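4.2 Shared storage and the timing of household chores

The interviews in Section 4.1 showed that most households in the Trarthorpe buildings treat the shared storage rooms as an extension of their own homes. This section looks at when the rooms are used and what happens when two households want the same space. It draws on the written diaries kept by 31 households over a period of 24 days in November, together with the notes taken by Feven Ayele during her visits to the buildings.

Each household was given a paper diary and asked to write one line every time a member went to the storage room. The line was to include the time, the reason for the visit, and whether anyone else was in the room. We did not ask for the length of the visit, as the pilot households found this hard to judge and tended to leave the box blank. In total, the diaries contain 238 entries that could be read and placed in time. Entries without a time were left out of the analysis, but we kept them when looking at the reasons people gave.

Visits were most common in the early evening, between the end of work and the main meal. A smaller group of visits fell in the middle of the morning and came mostly from retired residents. Late visits were rare in the Starkitz building, where the door to the storage room is next to two bedrooms on the ground floor. Residents there told us that they try not to use the room after the children are in bed. In the Osari building the room is at the back of the basement, and people came and went until late in the evening without any complaint being recorded.

The reasons given for a visit fell into three broad groups. The largest was putting away or fetching things used every week, such as cleaning supplies, shopping carts, and sports clothes. The second was seasonal: fans, heaters, winter coats, and holiday decorations. The third was what residents called "having a look," meaning a visit with no item in mind. We had not expected this group and had given it no code in the first version of our scheme. Several residents wrote that they went down to check that their things were still in place, and others that they wanted to see how much room was left before buying something large.

Conflicts over space were mentioned by seven households. In most of these cases the problem was an item left in the walkway. Few people raised it with the owner. The more common response was to move the item to one side and say nothing, which was then noted by the owner as a separate complaint. One resident of the Birhane building wrote on three different dates that her folding chairs had been moved, and her neighbor's diary for the same dates mentions chairs blocking the shelf. Neither of them knew that the other was taking part in the study, and we did not pass the information on.

Labeling made a clear difference. Where shelves carried apartment numbers, diary entries about other people's things were short and mostly neutral. Where shelves had no labels, residents tended to describe the room in terms of habit ("our corner," "the side we use"), and newer households had trouble finding out which parts were free. One couple who had moved in shortly before the study kept everything in their hallway for the whole period, and wrote that they did not want to start off on the wrong foot.

These results fit with our earlier point that shared rooms are governed more by habit than by the written house rules. All three buildings have such rules, and all three sets say that items may not be left on the floor. Only two diary entries refer to the rules at all. Both were written by residents who had served as building representative, and both complain that the rules are not followed.

There are some limits to this material. The diaries were kept in most cases by one adult, and visits by children are probably missing from many of them. The study period also included the change to winter clothing, which may have raised the share of seasonal visits. A second round in late spring would help to separate the two effects. Section 4.3 turns to the laundry rooms, where access is controlled by a booking sheet and the pattern of use is easier to follow.

Figure 4. 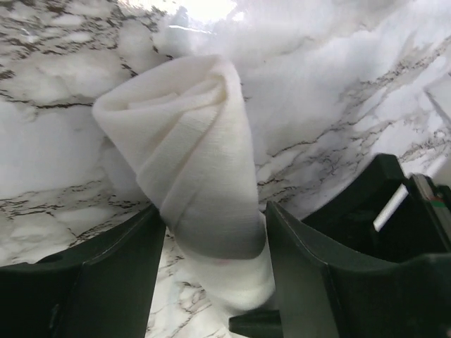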